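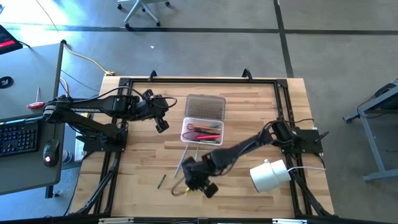
3.2 Storing food at home

Every household in the study kept a pantry diary, and what a treasure they turned out to be! We had hoped for neat lists of what went in and what came out. What came back was full of side notes, small drawings and arguments between family members over whether a soft carrot still counts as food. In all, 138 diaries were complete enough to use. They came from two neighbourhoods, Fekside and Plester, and covered the six weeks to the end of March.

The strongest pattern was in how people treated leftovers. Fekside households mostly put them in whatever was handy, often a bowl with a plate on top, and ate them the next day. Plester households favoured containers with see-through sides (Figure 2 has two clear plastic ones, side by side on a wooden surface) and held on to their leftovers for longer. We found this fascinating, as we had expected clear sides to speed things up. Several diary keepers wrote that once they could see the food they felt it was under control, and so they left it alone.

Labels told a different story. A strip of tape with a date on it went with less waste in both neighbourhoods, whatever the colour or shape of the container underneath.

Figure 2. Clear plastic containers, one holding a brown waffle-textured mat. 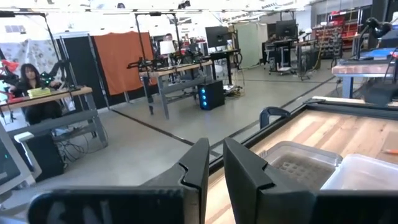

3.3 Shopping habits

Diary keepers also marked each trip to the shops. Small, frequent trips were more common in Fekside, where the grocer is within walking distance of most homes.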